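Peel and stick wallpaper over painted drywall, does it hold?
Govville Home Forum > Walls and Floors

dremton_deb
18/01/2021
Looking at a gray leaf pattern for the small bedroom. The walls are eggshell paint, two coats, put on in September. The seller says to wait 30 days after painting and I'm well past that. Has anyone had it stay up through a summer? I need 300 square feet with waste and the cheapest quote I have is $307, so I don't want to do it twice.

pastepot
Eggshell is fine. Satin is where I had trouble. Wash the wall with a little dish soap, rinse, and let it dry overnight. I skipped the rinse in the hallway and the seams lifted in a week.

Branch and leaf prints are easier than stripes because small mismatches don't show. 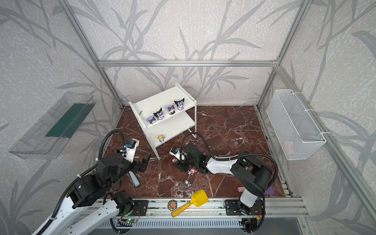
Start at the least visible corner and hang the first strip with a level. Corners in old houses are never straight, so don't trust them.

amlow_77
I disagree on peel and stick in general. Mine came down in the heat and took paint with it. Regular paste paper over primer costs less and stays put. I did a whole dining room for less than her quote.

pastepot
Did you prime under the paint? Paint coming off with the paper usually means the paint never bonded.

amlow_77
Builder's paint, no idea what was under it. Still — most people don't know what's under theirs either.

dremton_deb
Mine was primed, I did it myself. Would a sample show anything?

Echevarría559
Yes. Put up 2 samples, one by the window and one on an inside wall. Leave them for a few weeks and then pull one slowly. If paint comes with it, go with paste.

dremton_deb
Ordering samples tonight. Will post when I pull them.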